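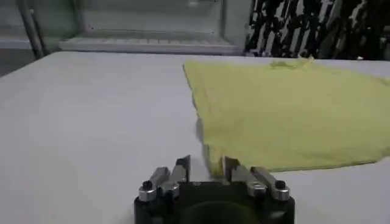 Open Day Report: An Afternoon at the Lestance Lab
Shiuli Wickramasinghe
Introduction to Automation, visit report

I picked the Lestance open day from our list because the sign-up sheet said "cloth handling," and I do a lot of laundry. I had no idea that picking up a piece of fabric is one of the harder things you can ask a robot to do. I came home with eleven pages of notes and a head full of questions, and this report is my attempt to get them into order.

1. Getting there and the welcome talk

The lab is on the second floor of the Afolabi building, up a stairwell that smells of fresh paint. We signed in, got stickers with our names on them, and were split into groups. Mine was led by Musa Isah, an engineer on the cloth project, which they call Mirkari. He talked fast and drew on the whiteboard the whole time, and I liked him right away.

His opening question was how we would describe the shape of a T-shirt to somebody who had never seen one. We all started talking about sleeves. Then he took off his sweater, dropped it on a chair and asked us to describe that. He said a box keeps its shape when you pick it up by a corner, so a robot can plan the whole move ahead of time. Cloth changes shape as soon as you touch it, and it changes again every time you move.

2. The gripper

The arm in the demo had a parallel gripper, meaning two fingers that face each other and slide together and apart. I expected something more like a hand! Musa said people always expect a hand. Two fingers are simpler to control, easier to repair, and good enough for a surprising number of jobs. With cloth, though, two fingers can only hold one small spot at a time and the rest of the fabric does what it wants.

The work area was a plain white table with a yellow-green cloth on it. I asked about the color and was told that a bright cloth on a pale surface is much easier for the software to pick out. A white napkin on a white table is apparently a miserable afternoon for everybody. They have a drawer of fabrics in different weights, and he let us handle some of them. The thin slippery ones were my favorite and, he said, his least favorite.

3. Watching the grasps

We stood behind a strip of tape on the floor and watched a string of attempts. I had pictured one long smooth motion, like in a video, but it was more like watching somebody thread a needle — a lot of small approaches. Two kinds of mistake came up again and again in his explanation. If the fingers come in too high, they close on air. If they come in too low, they press into the table, and the arm has to stop before it damages something.

The trick is to find a bit of fabric that already sticks up, a fold or a curled corner, and close on that. Flat cloth gives the fingers nothing to hold. I tried it at home later with two pencils and a dish towel, and he is completely right. It took me ages. 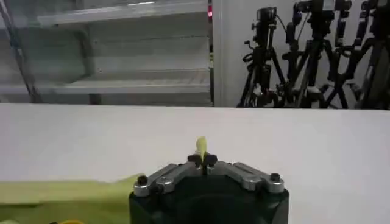

Figure 1. Fingertips closed, with a small piece of yellow-green showing between them.

The group got very quiet whenever the fingers closed. I caught myself leaning forward over the tape.

4. Cameras and views

I hadn't thought about how many points of view a setup like this can use. There is a small camera by the gripper, and there were also cameras on tripods standing past the far edge of the table. Each kind is good at something different. The close camera sees the fold well but loses the big picture, and the arm's own fingers are always in the way. A camera farther off sees the whole layout but may miss a small wrinkle. Somebody in our group asked if you could just use one really good camera, and Musa answered by holding his hand in front of her face and asking her to find the whiteboard.

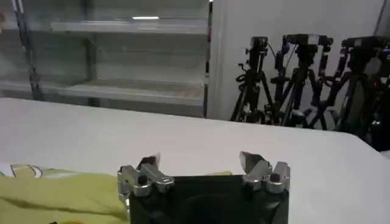 Figure 2. Fingers open beside the crumpled cloth, tripods behind the table.

5. The numbers

The current set of recordings stands at 3214 attempts, counting the bad ones. They keep the bad ones on purpose, and each gets a short written note. In August the team logged 237 attempts with a single fabric, and Musa said that by the end he was dreaming about it. The next step is a trial with Duvden, a linen service, with a target of 200 towels folded in a row. I asked what happens if number 199 goes wrong. "We start over," he said, and he looked as if he meant it.

6. What I took from it

Before the visit I thought of automation mostly as speed. What I saw was slow and careful, and I found it much more interesting than the fast stuff. I also liked how openly the team talked about failed grasps. In our own class project we have been deleting our bad runs, and I am going to suggest that we stop doing that and write down what went wrong.

Things I still want to find out:
How does the software decide which fold is best when there are several?
Would a rougher fingertip help, or would it snag?
Can the arm feel that it has hold of the cloth, or does it only see it? (I ran out of time to ask this one and I'm still annoyed.)

Musa gave us the address for follow-up questions, so I have sent him all three. I'll add his answers to the class folder when they come.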